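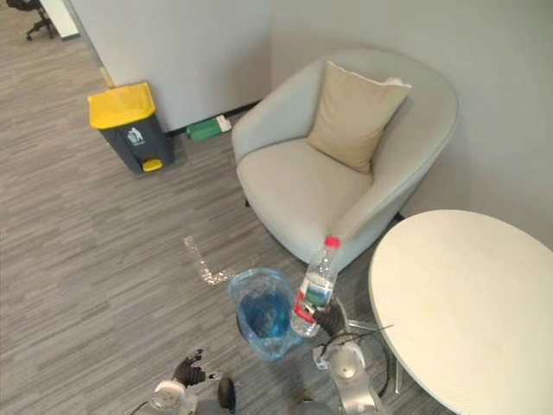

Nandini Nambiar
Research Associate, Workplace Waste Group, Osgate

3.2 The corner seating area and its bin

The second site was a shared office floor at Rolano. Staff use a small seating corner there for short breaks, with an upholstered armchair, a round white table and a pedal bin with a yellow lid placed against the partition. Most drinks bought on the floor come in plastic bottles, and the corner is where many of them are finished.

We logged 771 items from the bin between the start of the study and the end of May. Bottles were the largest group. Each one was recorded by material, by whether the cap was still on, and by whether liquid was left inside. Items that could not be sorted by eye were set aside and weighed with the remainder.

Spills were recorded separately. A spill on the hard floor near the armchair was entered under "seating," even when the liquid clearly came from a drink on its way to the bin. Venkataraman, our partner for the coding work, used the same rule at the first site, so the two sets of entries can be compared directly.

The lid was treated as its own variable. Staff told us in interviews that they disliked touching it, and several said they would leave a bottle on the table if the pedal did not respond the first time.
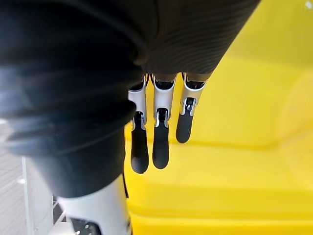

Figure 4. Yellow plastic surface and black rubberized fingertips, close view.

Interview answers on the lid were grouped under three codes: pedal, hand, and left open. The last code was used only when the person said that the bin had been found open on arrival. Friday entries were coded twice by different people, and disagreements were settled by discussion.

Fullness was scored from 0 to 5 at each visit, where 5 means that items reach the rim. Caps lying apart from their bottles were noted but did not change the score. Crumpled and uncrumpled bottles were scored the same way.

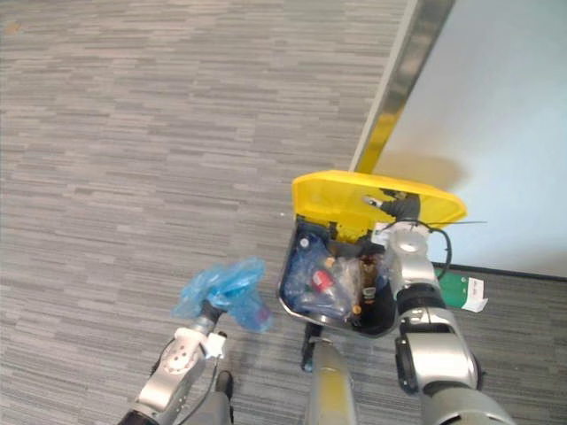 3.3 Collection schedule

Pikport emptied the bin every 15 working days or when it scored 5, whichever came first.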